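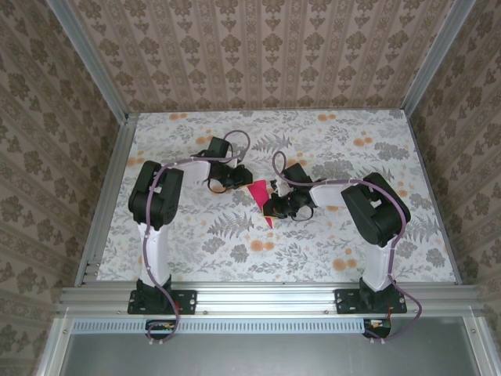 Hi Shufen,

You asked for a plain account of where the Likberg youth baseball program stands now that we're through the fall season, and you said you didn't want a spreadsheet with two sentences stapled to it. So you're getting the long version (sorry in advance!). The receipts and the budget sheet are going over separately.

First, sign-ups. We finished the fall with 312 kids on rosters. The grant application said 300, and back in August I would have bet my truck we weren't going to make it. Registration was dead for weeks, and then the school year started and the forms came in by the stack. A lot of that was the coach-pitch group, the little ones, who mostly heard about it from older brothers and sisters. The teen division was the weak spot and I'll get to that.

## Fields

The Ye Park diamond is playable again, which is the sentence I've been waiting to write to you since spring. The infield got regraded, the lip between the dirt and the outfield grass is gone, and we finally have a pitching mound that doesn't turn into soup after an afternoon shower. I stood out there the morning after the first big storm with a cup of coffee, watching for puddles. There was one behind second base and a long skinny one down the left field line, and we had both raked out before the early game.

The backstop is a different story. The new netting came in the wrong height, went back, and the replacement didn't show up until most of the schedule was played. We got by with the old chain-link, with the curled-up bottom edge cut off and a new rail run along it. The netting is in the equipment shed now and goes up over the winter. I had it down as finished by October in the last report, and I was wrong, so please move that line to next spring.

The second diamond, the one on the Alis Street side, still has no shade over the benches. We priced a metal roof for the dugouts and it came back well over what we'd set aside. My thought is to leave that money alone for now and ask the park district whether they'd split it with us next year. If you'd rather see it spent on canopies right away, tell me and I'll get prices, but we had canopies a few seasons ago and the wind ate them.

## Coaching

Every team had a head coach by opening week, and that hasn't been true before in my time here. Quite a few of them were parents who had never coached anything, so we ran two clinics before the season instead of the usual one. The first was all drills: how to set up stations so you don't have eleven kids standing in a line waiting to hit, how to teach a throw from the ground up, how to run a rundown without it turning into a rugby match. The second was mostly talking. Playing time, what to do with the kid who's scared of the ball, what to do with the dad who isn't scared of anything.

I thought the second one would be a snooze. It ran way past time and people stayed in the parking lot afterward, still going at it over whether nine-year-olds should be allowed to steal home. (Our rule stays the same: no stealing home in the machine-pitch division. I got an earful.)

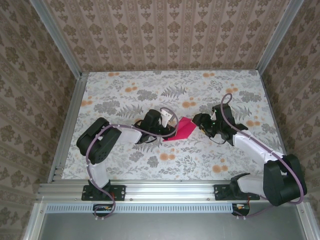

We also changed how we handle pitch counts, and I'm happier about this than anything else we did. Last year each coach kept their own numbers, and you can guess how that went in a close game. This fall the home team's scorekeeper kept the count for both sides on one sheet, both coaches initialed it between innings, and the sheet went in the box at the snack stand before anybody left. Kids who reached their limit came off the mound, including in the 12U semifinal, with the bases loaded, with our best arm out there and his grandmother yelling from the bleachers. His coach walked out and took the ball with no fuss at all. The next kid in got a pop-up and a grounder to short and we all got to breathe again.

There were slip-ups. In the first couple of weeks a few sheets came back blank or with only one set of initials, and one went home in a cooler. By the middle of the schedule they were all turning up. I'd like to keep this going for spring and add a line for rest days, so a coach can see at a glance who's available.

## Umpires

Still short. I don't have a clever way to put it. We had enough adults for the older divisions and leaned on teenagers for the younger ones, and the teenagers were great, but they also have homework and marching band and they get sick of being hollered at. We lost two of them mid-season. Both told me it was the parents. I went to the next set of games at that field and talked to each sideline before the first pitch, and things did calm down after that, though I can't be at every game.

What I'd like to do in spring is pay the junior umpires a bit more per game and put an adult at every younger-division field whose only job is to be the person people complain to. The pay bump fits inside the officials line if we don't order new chest protectors, and the ones we have are ugly but fine. I'd need your okay to move the money since it crosses categories.

## Equipment

The loaner bin is the best thing the grant has bought us, dollar for dollar. Gloves, helmets, a few bats in the short sizes, cleats in every size we could get our hands on. Families take what they need at the start and bring it back at the end. Nobody signs anything. I was nervous about that, and most of it came home, minus a handful of gloves that I suspect are under beds all over Likberg. I'm fine with that. A kid with a glove under the bed probably comes back in spring.

Left-handed gloves are what we never have enough of. I'm asking to put the leftover equipment money toward those and toward catcher's gear in the small size, where the shin guards are down to their last working buckles.

The pitching machine we bought used from Pritance is a workhorse. It did jam up on us in the cold, and we learned to keep the balls in the shed overnight and skip the scuffed ones. It could use a new wheel before spring, and I've put that on the budget sheet under repairs.

## The teen division

Here's where I don't have good news. We planned on a full slate of teams for the thirteen-and-up kids and couldn't fill it. We combined rosters, played a shorter schedule, and twice had to borrow players across the field just to get nine in the lineup. The kids who came had a good time, I think. They were loose and funny and the games were quick. But it wasn't the season I described to you in the application.

I've been asking around about why. Fall football takes a bunch of them, and travel ball takes most of the strong players. Then there's a group in the middle who like baseball but feel like they got left behind, and those are the ones I want. A couple of them told me they'd come for something that isn't so serious, evenings, under the lights, no standings. So what I'm proposing is a sandlot night in place of a formal teen league in the spring. Show up, get picked onto a team, play seven innings, go home. One adult, one umpire, a bag of balls. It would cost less than what we budgeted for teen uniforms alone, and if it's a flop we'll know by May.

That's a real change from what you funded, so I'm not moving on it until I hear from you.

## What's next

December is quiet. The netting goes up when we get a dry stretch, and I'm meeting with the park district about the lights at Ye Park, where one pole has been out since summer and left field after 7 p.m. is anybody's guess. Spring registration opens in January. I want the forms out in Spanish and Mandarin from day one this time instead of tacked on later, and I've got a parent who's offered to look over the translations.

So from you I need a yes or no on three things: moving money for the junior umpires, the leftover equipment money for gloves and catcher's gear, and sandlot night. The umpire one is the most pressing because I'd like to tell the kids before they make other plans for the spring.

And please come out to opening day if you can. Last time you picked the one weekend it rained sideways and you saw a tarp and four wet coaches. I'll save you a seat behind the new backstop – assuming it's up, and I fully intend for it to be up. The snack stand has switched to real nacho cheese, if that helps.

Call me any time after 3, I'm usually at the shed.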